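Category: Home & Workshop Automation / Frequently Asked Questions

Can machines do the chores yet? Questions we receive most often
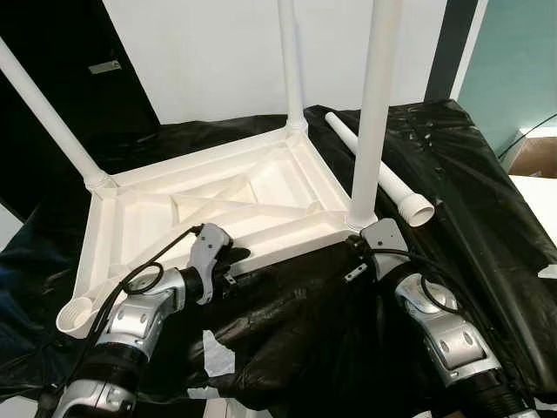
We are a small repair and assembly workshop, and every week people write to us about robots. Some want one for the kitchen, some want one for the packing table, and a few want to know if they will lose their job. I collected the questions that repeat and tried to answer them as plainly as I can. Where my colleagues disagree with me, I say so.

Can I buy a robot today that does all my housework?

No. You can buy machines that do one chore each. A dishwasher is a very good robot for dishes, if you load it yourself. A vacuum robot is good for a flat floor with few cables. A machine that walks from the laundry to the dishes and then puts away the toys is still a research subject, even if you saw a video where it does exactly this.

But the videos look very convincing. Are they false?

Most of them are not false, but they are chosen. Before you believe one, ask how many attempts were made, if the speed is changed, and if a person was steering the arms from another room. A person steering is not cheating when it is written in the text. It tells you the hands of the robot are good enough, and it tells you nothing about its head.

What is hard about a simple thing, for example putting a leg on a plastic chair?

This is my favorite question, so the answer is longer.

A person takes the leg, turns it the right way, finds the socket and pushes. You don't think about it. A machine with two arms has to do several things which are each difficult. It must hold the seat so that it does not slide. It must see which corner is still empty. Then it has to pick up the leg, and for this one gripper must let go of the seat, so now the seat is held at one point only and it can turn.

Then comes the fit. A molded socket is often not a smooth hole, it has ribs inside, and the leg goes in well only when it is straight. If it enters with a small angle, it gets stuck and feels as if it is finished. Your hand knows the difference between "stuck" and "finished." Many grippers have no feeling in the fingers, so the machine has to guess from the camera or from the load on the motors. White plastic makes it worse for the camera, because the edges nearly disappear on a white background.

At the end you must push quite strongly. A light arm made for careful work can be too weak for this, and a strong arm needs a fence around it.

Does it help to put the chair upside down?

Yes, very much, for people and for machines. The seat becomes its own base, the sockets look up, and the weight of the leg helps you. Roksolana Kravets, who assembles all our garden furniture, does it this way always. Most of what we call "preparing a job for a robot" is the same kind of common sense.

Why do you put a covering on the table?

For parts with a visible surface we like something that does not scratch them. For cameras, a dark color under light parts is useful. Shiny sheeting has a disadvantage: the folds reflect the lamps, and a loose part can catch in a wrinkle. If you use sheeting, pull it tight and tape it on the lower side of the table.

Did you try automation in your own workshop?

Yes. We have one machine, a screw feeder from Lytvynenko, and it earns its place. It gives the next screw in the right position and does nothing else. Last year we assembled 1083 stools, and the feeder worked for all of them with one repair.

In April we also made a test with a two-arm station rented from Hokonus. Hryhorii Yurchenko was responsible for it. The task was to put four legs on a stool, and he gave the station 50 stools. It completed 27 without help. In the others a leg was dropped, or it went in crooked, or the arm stopped and waited for a person. Hryhorii considers this a good result, and for the technology I agree with him. For the workshop it means that a person must stand near it the whole day, and that person could do the stools.

How slow was it?

In our test, some 4 minutes for one stool when everything went well. Roksolana had two stools ready in the time the station needed for one. I should say that she talks on the phone while she works.

Will it become faster?

I think so. The speed of the arms is not the limit, they can move much quicker than you want to stand beside. They go slowly because a mistake at low speed is a dropped leg, and a mistake at high speed is a broken leg or a broken gripper. When the machine makes fewer mistakes, it will be allowed to hurry.

Which chores are nearest to being solved?

My opinion only, in the order I would expect them:

Moving boxes of a known size from one place to another. In large warehouses this is already ordinary.

Loading and emptying a machine that is always in the same place, for example a press or a cutter.

Folding towels. Shirts are later, and a fitted sheet I don't want to promise in my lifetime.

Clearing a table of hard things such as cups and plates.

Assembly of simple furniture, when all parts arrive in the same position every time.

Furniture out of a bag, with small screws and one part missing, is much further away. Melaniia Hladun, who does our bookkeeping, thinks I am too pessimistic about the shirts.

Can a robot notice that a part is missing or not attached?

Noticing is easier than repairing. A camera that checks if a chair has all its legs is something you can set up in an afternoon, and it is reliable if the light stays the same. For a small workshop I would buy this before any arm. We use a checking program called Mistero at the packing table, and it stops us from sending incomplete sets — which was our most expensive mistake before.

Is it dangerous to work next to the arms?

The small arms are limited in force, but please keep your fingers away from the place where the gripper closes, and also from between the arm and the table. Cables deserve more attention than they get. A cable which runs on the outside of an arm needs a loop with enough slack for the wrist to turn, and it must not be able to hook on the thing you are assembling. Before each shift, move every joint slowly to both ends and look at the cables while it moves. Hair must be tied and sleeves must be short or closed.

I have a shop with three people. Should I invest now?

Write down what you do for one week, with the minutes. If one movement takes more than a quarter of the time and is always the same, there is probably a simple machine for it, and probably it is not a robot with arms. If your day consists of many different small jobs, keep your money and buy good fixtures. Our best purchase was a wooden jig made by Vsevolod Dovhaniuk in one evening. It holds the seat at two corners, so both hands are free.

Will robots take the assembly jobs?

In big factories with one product, many are already gone, and not recently. In places like ours I see it going task by task. The lifting goes first, and I am not sad about the lifting. Finding why the leg does not fit stays with us for a good while.

Can I visit and see how you work?

Yes, mornings are best, before the deliveries come. Please write to Yaryna Tkachenko first and tell her how many you are. The rented station went back to Hokonus, but the screw feeder runs most days, and you may bring your own chair if it needs repair.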